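House Rules for Robot Arms Get a Friendly Rewrite

September 1, 2018

If you have ever tried to write down the rules of your own kitchen, you will have some idea of what the people at Findine have been up to all summer. The company, which tests small robot arms meant for homes and care centers, has put out a new guide to good practice for arms that work on ordinary household tables, and it is a good deal easier to read than the one it replaces (which many of us kept in a drawer and meant to get to someday).

The guide was written together with Akex, and it runs to just 10 pages. Most of it is about soft things. Cups and boxes have had rules of their own for years, but tissues, napkins and bread bags were always left to the good sense of whoever was running the test that day. Now there is a set way to go about it. The arm should slow down before it comes over the item, the grip should start at its lightest setting, and a person should be within reach of the stop button the whole time, even when everything is going beautifully. 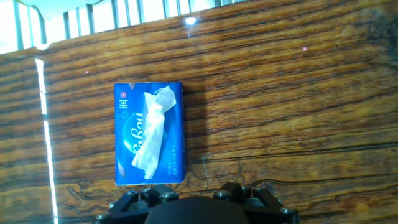 A gripper near a soft pack of tissues on a glossy wooden table.

There is also a section on light and shine, and we were very glad to see it! Varnished tables and sunny windows can confuse a camera, so the guide asks teams to note where the daylight comes from and to repeat each test with the blinds in at least 2 positions. Teams are asked to leave the table as they would find it in somebody's home, polish and all, and to write down any try that goes wrong along with the ones that go right.

Findine says the rules draw on 2,176 test runs made at its own rooms and at the Carov workshop, where the first draft was tried out and, we hear, scribbled on quite freely. Eight teams have agreed to work by the guide through the end of the year, and a Portuguese version is being prepared by Magalhães.

Comments are welcome until the end of September, and printed copies can be picked up at the Findine front desk.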